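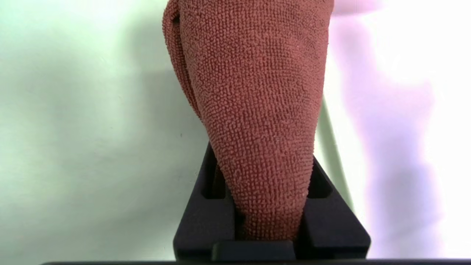
What is a sales tax?

Have you ever saved up 5 dollars for something marked at exactly 5 dollars, and then found at the register that you needed a little bit more? That extra bit is probably sales tax. It is money the store collects from shoppers and then passes along to the government.

Let's visit a made-up sort of town called Cusbridge. It has roughly 2,000 people, and all of them like smooth roads, a warm library and a fire truck that starts when you turn the key (so would you, I'm sure!). Those things cost a lot, so everyone who shops in Cusbridge chips in two cents for each dollar they spend.
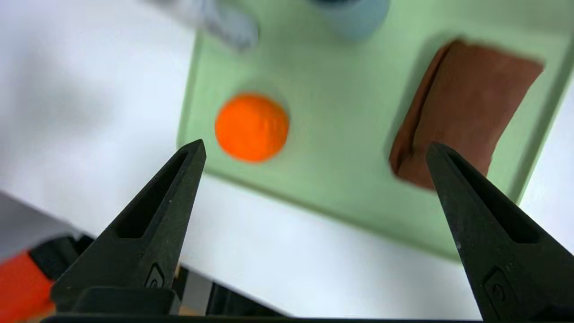 An orange ball and a brown rectangular object.

Try it yourself

Say you pick out a ball that costs one dollar. The tax is two cents, so you hand over $1.02. Now, what if you buy a kite for five dollars? Take two cents, five times over, and you get ten cents of tax. You would pay $5.10 altogether.

Next time you go shopping with a grown-up, ask to see the receipt and look for the word "tax" near the bottom.

Written by Elmarie Engelbrecht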